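Puckered hems on white cotton after washing

Household & Laundry > Washing and Drying
24 replies

millpond_kat
Posted in August, 7:12 am

I have a stack of plain white cotton work clothes, shirts and trousers both, that my partner and I wear in a bakery kitchen. They wash up clean enough. What bothers me is the hems and cuffs. The flat part of the cloth comes out of the dryer fairly smooth, but every place with a seam is shriveled up into tiny crinkles and wants to roll over on itself. Ironing fixes it until the next wash.

We bought them all from the same uniform shop in Troridham and they are 100 percent cotton according to the tag. Warm wash, regular dryer cycle. What am I doing wrong?

dunlevy
Posted 7:40 am

You aren't doing anything wrong. The thread and the cloth shrink at different rates. If the thread pulls in more than the cloth does, the cloth between the stitches has to go somewhere, so it puckers. A hem is worse because it is two or three layers folded together and they don't all shrink the same amount either.

Polyester thread barely shrinks at all, so if yours is puckering this badly it may be cotton thread, or the tension was too tight when it was sewn.

Paperclip Row
Posted 8:05 am

I disagree that it's all in the sewing. Dryer heat is most of it. I did laundry for a small hotel in Diltomthorpe and we had the same trouble with the white jackets. We turned the dryer down to low and took them out a little damp, and the cuffs were much better. Same jackets, same thread.

dunlevy
Posted 8:21 am

Low heat slows it down. It doesn't change the thread. I'd still expect the puckers to show up after enough washes.

Paperclip Row
Posted 8:30 am

We ran those jackets for 4 years. They looked fine.

oatbin
Posted 9:16 am

How full is the washer? I used to stuff mine and everything white came out looking like it had been wadded in a fist. Half a load made more difference for me than the dryer setting did. Also check your spin speed. The newer front loaders go up well past 1000 and that sets creases hard.

millpond_kat
Posted 12:48 pm

It's pretty full. We do one load at the end of the week with all the whites and the aprons. I'll try splitting it. I don't know the spin speed, I will look tonight.

grayheron
Posted 1:15 pm

Do you pull the hems before they dry? My mother did this with every shirt in the house. You take the wet hem in both hands, a short stretch at a time, and pull it firmly lengthwise, then flatten it with your palm. It takes a minute per shirt. Do the cuffs, the bottom hem and the front placket. Then hang it, don't put it in the dryer at all.

I haven't ironed a work shirt since I started doing it.

oatbin
Posted 1:33 pm

Seconding the pulling. I do it with pillowcases too.

dunlevy
Posted 2:02 pm

Be careful pulling on anything old. If the thread is weak you'll pop stitches.

millpond_kat
Posted 6:57 pm

Spin is set to the highest it has, which the manual says is 1400. So that's coming down. Two questions for grayheron. Do you pull across the seam as well or only along it? And what do you do with a collar?

grayheron
Posted 7:20 pm

Only along it. Pulling across makes the edge wavy. For a collar I hold the two points and give it one tug, then fold it down where it's supposed to fold and press it with my hand.

Woo
Posted 7:44 pm

There was a long thread on this a while back on the old mending board. This is the sort of crinkling people were talking about, where the stitched edge goes into small tight wrinkles and the rest of the white cloth only has loose soft folds:
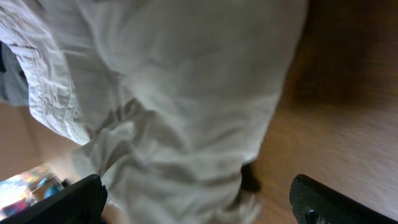

Photo: Plotov / Mending Board archive

The advice in that thread was steam. Hold the iron just above the seam, let it steam, pull the seam straight with your other hand (fingers well away from the iron), then set the iron down on it. Starch if you need it to last through a shift.

Paperclip Row
Posted 8:10 pm

Steam works but she said ironing already fixes it. The question was how to stop doing it every week.

Woo
Posted 8:18 pm

Fair enough. I still think steaming and pulling lasts longer than just running an iron over the top.

millpond_kat
Posted 9:35 pm

Thanks everybody. I'm going to split the load, drop the spin, and do the hem pulling on the shirts. The trousers will go in the dryer on low, because I don't have the line space for all of it. I'll post after a couple of washes.

oatbin
Posted 9:41 pm

Shake them out before they go in the dryer. Don't leave them sitting in there after it stops, either.

Page 1 of 2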